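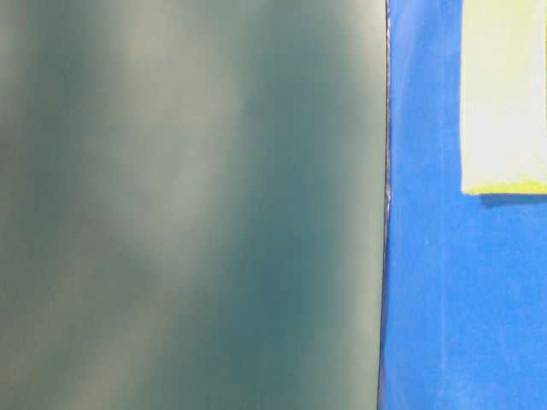
Galleries > Household > Cloth Folding

Folding Cloths, and Whether It Matters

Every few months a reader writes in to tell me I should be folding my cleaning cloths. Oisín McGrath sent me 16 steps for it. I own 40 cloths and keep them stuffed in a drawer, and I have yet to see a counter get cleaner because the rag started out square. Still, I said I'd look into it.

The blue cover on the table is supposed to help. A plain background shows up a crooked edge, according to the Ellusix folding guide. Maybe so — but the guide also sells the cover, for $29.

Nanami Hoshino folds in half, then in half again, and says a third fold is a waste of time. I agree with her on that much.
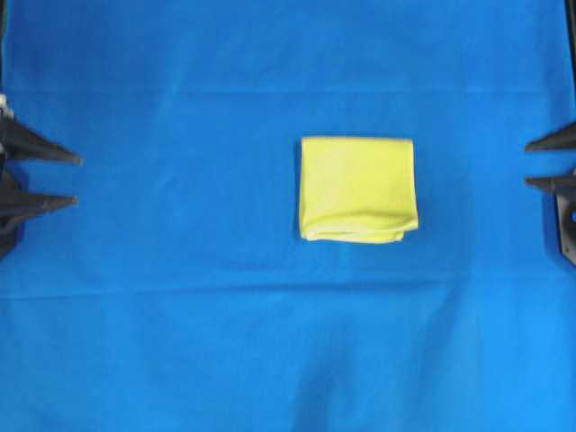

My other doubt is the stacking. A thick folded edge is meant to face front so you can grab one cloth without dragging out the rest. I tried it at home for 2 weeks and pulled out the whole pile on most mornings. Thinner cloths may behave better. I'm not buying any to find out.

Related galleries
Limard shelf liners, before and after
Drawer dividers: do you need them?
The Antoniuk laundry room

Contact | © 2024 Ornex Household Pages | Back to top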